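Community Help > Food and Gatherings > Feeding a Crowd

How much coffee do I make for a morning get-together, and how do I keep it from tasting burned?

Asked in April

Hello everyone, I hope this is the right section. I have somehow ended up in charge of hot drinks for our street's spring breakfast here in Lernville. My neighbor did it for years and has moved to be near her grandchildren, and when the list went around I put my name next to "coffee" thinking it would be the easy one. Everyone else is bringing casseroles and fruit and so on.

We are expecting 45 people, mostly grown-ups, and it runs from nine in the morning until people drift home, which in past years has been close to noon. I have been left my neighbor's old Tutum urn, the tall kind with the spigot, but no instructions. The lines inside have numbers on them and I can't tell if they mean cups or something else. I ran a test batch on my back porch and it was so weak you could have read a newspaper through it. The second try was stronger but I left it on while I did the laundry and by lunchtime it was bitter enough to make my husband put it down without a word, and he drinks gas station coffee. 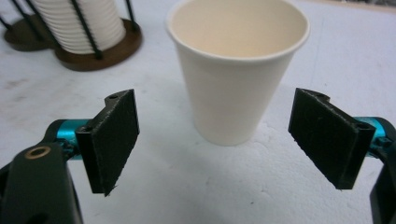
I don't want to buy a second machine if I can help it. I'd also like to have tea for the people who don't care for coffee, and something for the kids. So my questions are really: how much ground coffee do I need, when should I start the urn, and is there any way to keep it drinkable for three hours? I drink one small cup a day myself, with a lot of milk, so I am the last person who should be judging this.

Thank you for reading all that. My daughter says I write the way I talk.

4 answers hidden for length, showing best 2

Answer by Harriet Tran (marked as helpful)

What a nice thing to be doing, and please don't worry, coffee for a crowd is mostly arithmetic and then a bit of paying attention. I have done it for my choir and for two weddings, and once for a plant sale where 161 people came through before lunch, and I only truly ran out the once.

Start with the numbers in the urn. On nearly every urn I've used, those lines mean five-ounce cups, like an old-fashioned teacup, and people don't drink out of those anymore. If you're handing out the usual paper cup you will be pouring eight ounces or so into it, and more if the line is slow and folks are feeling generous with themselves. So an urn that claims to make 45 cups will serve far fewer people than you'd think. Go by ounces, or fill a measuring pitcher and write down how many times you empty it into the urn. I keep a strip of masking tape on mine with the true amounts on it.

For coffee itself, I use one pound of medium grind for every two and a half gallons of water. That comes out on the friendly side of strong. If your crowd is older and grew up on percolator coffee you may want to go a touch lighter, and if they're the espresso crowd they'll complain whatever you do. Please don't use a fine grind, it slips through the basket and you'll have mud in the bottom of every cup. The store brand is fine. I like Katari when it's on sale, the one in the green bag, but I have served the cheapest can on the shelf to people who asked me where I bought it.

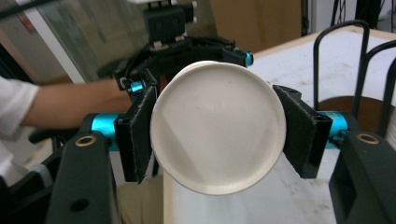 Your porch batch went bitter from sitting on the heat, I'd bet money on it. Coffee will hold nicely for the better part of an hour and then it starts to go. What I do is brew, let the light come on, wait 10 minutes for it to settle, and then drain the whole thing into thermal carafes or those big pump pots, the kind that look like a fire extinguisher with a lid. You can borrow them. Churches have closets full of them, and so do bowling leagues for some reason. Rinse them with very hot water first so the coffee isn't cooling itself against cold metal. Then unplug the urn, dump the grounds, and start your second batch an hour or so later, so there's something fresh for the people who come at half past ten and the ones who have been there since nine and want another.

As for when to start: cold water, full urn, give it a good hour. I've seen them take longer on an extension cord, which you shouldn't use anyway. Plug it straight into the wall, and put it on its own circuit if you can, away from the toaster and the waffle iron. My sister-in-law blew the power to half a fellowship hall that way and we ate cold waffles in the dark, laughing our heads off, but it was a long morning.

Clean the urn before you use it, too. If it has been sitting in a garage it will have old oils in it, and old oils taste like a pencil. Fill it with water and a cup of white vinegar, run it, let it cool, then run it with plain water till you can't smell anything. Take the spigot apart if it comes apart. Mine unscrews by hand, and the first time I did it I was sorry I'd looked.

Tea is easy, just one more pump pot of plain hot water and a dish of bags. Don't put the tea water in anything that has ever held coffee - it never tastes right. For the kids I'd do cold apple juice in a pitcher with a lid. Hot chocolate is lovely and they will wear it.

Last thing, set the cream and sugar at the far end of the table, well away from where you pour. People stand and stir and visit, bless them, and if the cream is right by the spigot then the line goes out to the street. Put a wastebasket there as well, for the stirrers and the little sugar packets, and have a damp rag in your apron pocket for the table.

Let us know how it turns out!

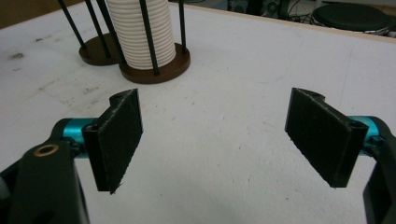

Villanueva commented that two and a half gallons to the pound is stronger than most people expect, and that three gallons went over better at the family reunion, where half the grandparents were topping up their cups with hot water.

Harriet Tran replied: You may well be right, and it does depend on the coffee. I'd rather have it a little strong and keep that pot of hot water handy, but if the budget is tight then three gallons is a perfectly good place to be.

Answer by a member

Just get the boxes from the donut place, they hold 10 cups each and stay hot. No cleanup. Costs more but you get to sit down and eat.

Comment from the person who asked: Thank you both so much, I did think about the boxes! It adds up quickly for a crowd like ours, and I have the urn sitting here looking at me. I ran the vinegar through this morning and I won't describe what came out of the spigot. My neighbor across the way has pump pots from her card club that she's happy to lend, so I'm going to do it Harriet's way with a little less coffee in the first batch, and then see what people say before I measure out the second one. Does anybody know if decaf takes the same amount? I have had three people ask me since yesterday.

Harriet Tran replied: Same amount, dear, or a spoonful more. Put a ribbon on the handle of that pot so you don't mix them up.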